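Speaker notes - "The tray by the bed: small things and where they go"
Flanton Library, upstairs room, 2026-01-24
Korkor Aidoo

Slot is after the tea break, so wait for cups to go down. Say hello, thank Flanton for having me back, mention that last time I overran and this time I've got my phone on the lectern with the timer going.

START WITH THE KEYS STORY

So, I missed a train in June. The Setov train, the early one, with a seat booked and a sandwich packed and everything. I'd gone round the flat lifting cushions like a burglar, and my keys were in the bathroom, on top of the toothbrush mug. I still can't tell you why I put them there! I sat on the bed afterwards in my coat and thought, right, enough of this.

(Pause here. Somebody usually has a worse one. Take 2 from the floor, no more, or we'll be here till supper.)

I'm not talking about big tidying today. I don't do wardrobes, I don't do lofts, and please don't ask me about garages. I'm talking about the bits that come out of your pockets and off your wrist at the end of the day, plus the bits that turn up in your hand when you've picked them off the floor and you're too tired to walk them anywhere.

WHY A TRAY

I tried bowls first. Bowls are lovely and they're hopeless, as everything slides to the middle and the thing you want is always at the bottom. Then a drawer, and a drawer is just a bowl you can shut. A shallow tray with a bit of a rim has been the one that stuck. You can see the lot in one go, and when it's full it looks full, so you have to do something about it.

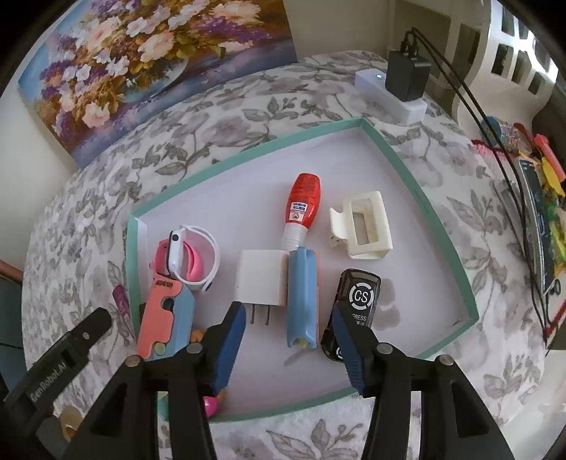

What goes in it, then. My rule is that anything small is allowed in overnight. Watch, key fob, hair clip, the plug for the charger, a toy that belongs to a smaller person - all fine, all welcome. I know some people like a separate dish for each kind of thing and if you're that sort of person, good luck to you, I'd never keep it up.

But it's overnight only. In the morning the watch goes on, the keys go in the bag, and whatever's left has to be walked home. Toys to the toy box, bottles to the bathroom shelf, cards and bits of paper either read or binned.

(Slow down for this part, I gabbled it at Montoya and a lady at the back had to ask me to go again.)

Where to put it: wherever you already drop things. Don't fight yourself on this. I put mine in the hall for a week because a magazine said to, and I carried on emptying my pockets in the bedroom exactly as before. If you do it sitting on the bed, have it in reach of the bed. Close to a socket is handy too, so the watch can charge without a lead trailing over your pillow.

THE 5 MINUTE BIT

Hand round the empty trays. Everyone tips out a pocket or the bottom of a handbag (only if they want to, say that twice!) and sorts it into stays and goes. Have a bag ready for old receipts. Walk about, be nosy, be nice.

Then ask: which one thing in there have you hunted for this month? That thing gets a corner, and it's the same corner every night. Mine's the keys, obviously - top left.

QUESTIONS I ALWAYS GET

What if my husband fills it up? Get him his own tray. I mean it.

Do I need a nice one? No. Mine came from the Drakosum shop with a chip in it and I've grown fond of the chip.

What about medicines? Not in an open tray, please, and certainly not if there are children in the house. High cupboard, lid on.

Finish by reminding them the sign-up sheet for the kitchen drawer talk is by the door, and get the trays back before people put their coats on.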